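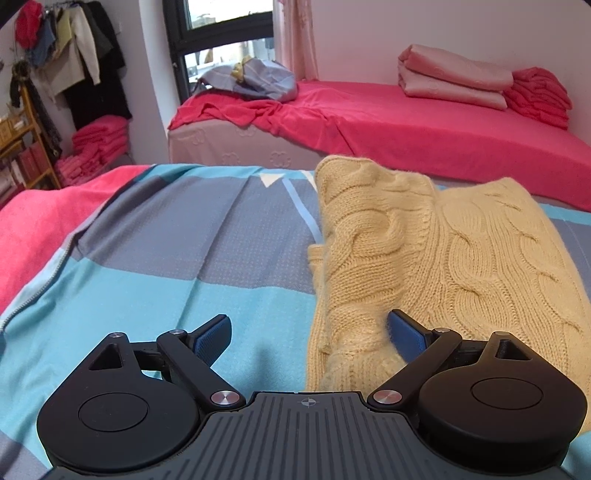 Photo: Analyn Javier / Stasbridge Robotics Club

Print this page | E-mail this page

Gripper keeps snagging on knitwear

Our club project is folding clothes with a two-finger gripper. T-shirts are fine. On a cable-knit sweater the blue pads catch the fibres and pull a loop up. Out of 10 tries we got 7 bad ones. Any ideas before our November demo?
Analyn Javier

Close slower. Ours was shutting far too fast and grabbed whatever was under it. Also come in at the folded edge, not on top of the cables, and lift before you drag.
Vetus

just use a tshirt for the demo
tan91

Agree with Vetus about the edge. Check the pads for fluff too. We wipe ours with a damp cloth after every 8 folds and let them dry. If one pad is rougher than the other, swap both.
Rirkitach

This site uses cookies. By continuing you accept our cookie policy.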